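Jarnemport Demonstration Guide
Last updated: November
14 shares | 2 comments

Section 6. Running the tabletop demo for visitors

Use this section on open days at the Rornley hall. It assumes the Vorstead controller is already installed and the simulator opens without errors.

6.1 Before the doors open

1. Turn on the controller and wait for the green light.
2. Open the simulator and load scene 2087 – the two-plate table.
3. Set the viewer delay to 1000 ms. Visitors at the back screen will see each move a little after the operator does.
4. Press Home. Both arms return to their start position.

Note: If the scene loads without the plates, close it and load it again. Do not add them by hand.

6.2 Starting the demo

5. Tell visitors that they are watching a simulation. Many will ask.
6. Select Both Arms, then press Approach.
7. Wait for the status line to read HOLD. Check the view against Figure 6 before going on.
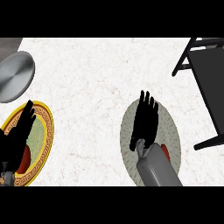 Figure 6. Simulated table view, with one black multi-fingered hand at each plate.

8. Compare the two hands. The left belongs with the plate with the gold rim, the right with the speckled beige one. If they are switched, press Stop and go back to step 4.
9. Press Continue, or let a visitor press it.

Caution: Do not change the scene while the status line reads HOLD. The run will be lost.

6.3 Between groups

Press Home after every run. Save the log if it is over 2750 lines – the Laskowska viewer slows down past that point. On Wednesday sessions, leave the controller on for the evening group.

3 comments hidden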